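Setting up a packing bench next to a short belt conveyor

Applies to: hand packing of bottles up to 800 ml, one operator per bench
Revision by Inese Lukoševičius, Batetbridge

Before you start

Switch the conveyor off at the isolator and clear the bench. You need a spirit level, a tape measure, a hex key set, bench clamps, and one open plastic bin per product. Bins with slightly flared walls are easier to empty and nest when stored. Wipe the inside of each bin before use.

1. Position the belt

Set the conveyor so the side rail runs past the operator's preferred hand. The belt does not have to be square to the bench, and a diagonal run often gives better reach on a narrow bench. Level it across its width first, then along its length. Standing bottles tip easily on a belt that leans sideways.

Tighten the rail bolts with the belt stopped. Check that no bolt head stands proud on the inner face, where it can catch a label.

2. Place the bin

Put the bin on the bench surface with its long side facing the operator. Leave 12 inches between the bin and the near rail. Anything closer and the wrist has to turn sharply on each transfer. Mark the bin's corners with tape once the position is settled.

3. Test with one bottle

Use a full bottle with the cap on. Stand it upright on the stopped belt, label facing the operator, and look at it from two sides. A bottle that rocks should be checked on a flat bench before the belt is blamed. Bright overhead light reflects off a smooth belt and can hide small spills, so run a dry paper towel over the surface as well. 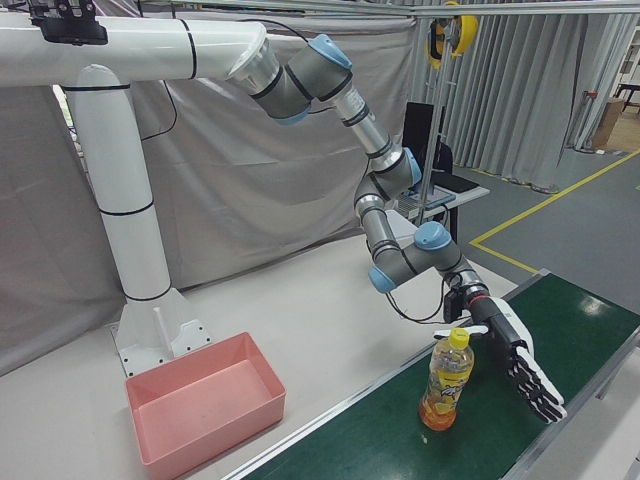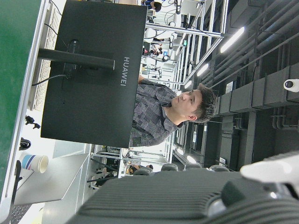
4. Arrange the desk

Keep the screen and keyboard on a separate surface from the packing bench. Turn the screen to portrait if the packing list is long; a full order then fits without scrolling. Route the screen cable down behind the stand and leave enough slack to rotate the panel.

Drinks stay off both surfaces. Put used cups in the trash at each break. Clips, tape, and other small items go in a drawer or a lidded tray.

5. Trial run

Start the belt at its lowest speed and transfer seven bottles, one at a time. Stop if a bottle leans, turns, or touches the rail. Raise the speed one step and repeat.

Common faults

Bottle drifts toward the rail: belt tracking is off. Adjust the tail roller a quarter turn and wait for the belt to settle.

Bin slides during loading: clean the underside and the bench, then fit a rubber mat.

Label scuffs: check the inner face of the rail again.

Record the final belt speed and bin position on the bench card. Corrections to this page go to Seung-woo Yoo.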